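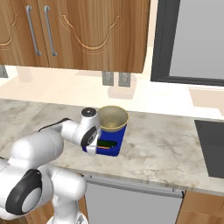 Hi all,

Back on the chores thread, and sorry for going quiet for most of September – we've been moving my mother-in-law's kitchen into our kitchen, and two kitchens don't fit in one. I wanted to answer the post about counter clearing, as I think it gets at the thing I keep going around and around on, which is what we mean when we say a machine "can do" a chore. Take the simulated kitchen at the top of this message. The arm has its fingers against the side of a blue container with a bowl-shaped cup sitting in the open top of it, and there's something dark green lying inside, behind the slot in the front. Any one of us would grab that container without a second's thought, and we'd keep half an eye on the cup the whole way across the room. How is that half an eye supposed to get into the software? That's my whole question, really, and the rest of this is me failing to answer it.

Here's the earlier post, trimmed a bit:

> I think this list is too gloomy. Five years ago we were arguing
> about whether an arm could pick up a sponge. Now I see arms in
> simulation moving dishes, opening drawers, wiping counters, and
> the numbers go up every few months. Clearing a counter is just
> pick and place, many times over. If the success rate on a single
> pick is good enough, the chore is done. I would be happy to have
> one at home today if it was slow but left alone overnight.
>
> At work (small shop, we do brackets and housings) we have had a
> Trallier arm loading parts for two years and I hardly think about
> it any more. I don't see why a kitchen is so different. It's a
> room with objects in it.
>
> What would it take for people here to say yes, that chore is
> solved?

OK so first, I agree with more of this than you might expect! The sponge arguments were silly and I was on the wrong side of a couple of them. And I love that your Trallier has become boring. Boring is the highest praise I have for any machine. My dishwasher is boring. I'd like the whole house to be boring.

But "pick and place, many times over" is where I get off the bus. I did some playing around in simulation over the summer using Plorkanum (the free version, on a computer that sounds like a hair dryer when it gets going). I set up a kitchen counter with a handful of things on it and let a ready-made policy have a go at moving one container from the counter to a shelf. I left it going for several evenings and ended up with 142 tries, and by the built-in scoring 133 of them counted as a success. I was thrilled. I went and told my family at dinner, who were polite.

Then I watched the recordings. The scoring only asked whether the container ended up on the shelf. It didn't ask whether the stuff in it was still in it. It didn't care if the arm had swept a mug along the counter on the way. In a fair few of the "successes" a thing had been knocked onto the floor, and the run carried on happily to the end with a nice green check mark. I'm not blaming Plorkanum for this, you can write your own scoring and I should have. My point is that I had a number I liked and I'd have quoted it to this list if I hadn't been bored enough one night to watch.

So that's my first answer to "what would it take." I want the score to be the one my mother-in-law would give. She doesn't care where the container went if there's a cup in pieces on the tile.

Second thing, stacked stuff. Home is full of things sitting in other things. I looked at our counter while writing this and there's a colander in a mixing bowl, and in the colander there's a bag of onions, and leaning on the onions is a phone charger. If you ask me to clear that, I've got to decide if it's one object or four. Do I carry the lot to the pantry and sort it out there? Do I take the charger off first? I'd do it differently depending on how full my hands were and how late it was. A shop floor mostly doesn't ask you this question. Somebody designed the tray so the parts don't sit in each other, and if they do, somebody gets yelled at.

And I think that's why your Trallier is boring. The room was changed to suit it. Brackets come in the same way up. I'd bet there's a fixture or two that got built in the first month that everyone's now forgotten about. You can do that at work, where the person who puts the parts down is paid to put them down right. I can't get my own kids to put a lid on the jar it came off of.

We did try something real at home, for what it's worth, a Villis floor unit with the little tidy-up arm on the front. Some of you have one. It's a sweet machine and I don't regret it. It picks up socks. It's pretty good with socks! It brings them to the basket in the hallway, and if the basket has been moved it waits in the hallway with a sock until one of us comes along. It will not touch anything with a cord on it, and it stays away from paper ever since a software update in the spring, which I assume means that somebody's tax return got eaten somewhere. So what I've got is a sock machine, and it took me longer to get the floor ready for it than it would have taken to pick up the socks. My wife pointed this out in the first week. I said it would get better. It has gotten a bit better.

Third thing, and this one is for the "slow but left alone overnight" idea, which I used to like a lot. Slow is fine by me. It's the left alone part. A person who's unsure about a stack of dishes will stop and holler "hey, do you want these in the sink?" and it costs five seconds. A machine working at 2 in the morning can't holler, or it can, and then it's out on the curb by breakfast. So it has to guess or it has to stop, and if it stops at the first odd thing then I come down at 6:30 to a counter that's one cup cleaner. Maybe that's OK? Maybe a machine that does the easy half every night and leaves me the weird half is worth having. I go back and forth. The weird half is the half I hate.

Somebody also asked off-list about the Dvořáček bench, the dish-loading one that runs in an actual restaurant back kitchen. I got to see it on a work trip, so here's what I remember. It loads racks. Plates are great, really fast, up to 3146 in a day when they're busy, going by the counter on the side of the cabinet. Glasses are slower and go in their own lane. But there's a person at the front of it scraping food off and unnesting the bowls, and when I asked what happens with a spoon stuck to a bowl she just flicked one off with her thumb to show me. That thumb is doing a lot of work in this field. I came away thinking the bench was terrific and also that it does the part of the dishes I never minded.

So, to try and give you a straight reply, these are the things I'd need before I'd say "counter clearing, solved":

It works in a kitchen where no one has put anything away specially for it.

It treats a thing inside a thing as something to think about, and either carries it so the top piece stays put or takes it apart first. I don't mind which.

It's scored on everything in the room at the end, including what's on the floor.

It runs for a month without me reaching past it to do it myself. I think this last one is the real test and we'd all fail it with the stuff we have now. I reach past the Villis daily.

I'd put shop floors in a separate column. There I'm happy to say yes for loading, yes for most packing if the boxes are decent, and not yet for anything that comes tangled. Cables, straps, bags of mixed hardware. Would love to hear if anyone's had luck with tangled, as I've been out of that world for a while and might be badly out of date.

One more question for the original poster while I'm at it. When the Trallier does fumble a part, who notices, and how long does it take? I ask because at my old job we had a loader that dropped one behind the guard now and then, and we only found out when we moved the machine to paint the floor. There was quite a pile back there.

I'm going to redo my summer runs with better scoring when the house calms down, this time with something loose in the top of the container, and count a run as failed if it ends up anywhere but there. If anyone has a scoring script that already does that please send it, mine are always a mess. I can share the recordings too but they're big and most of them are very dull, so tell me if you want the whole lot or just the ones where it goes wrong.

Now I've got to go find somewhere for a second toaster.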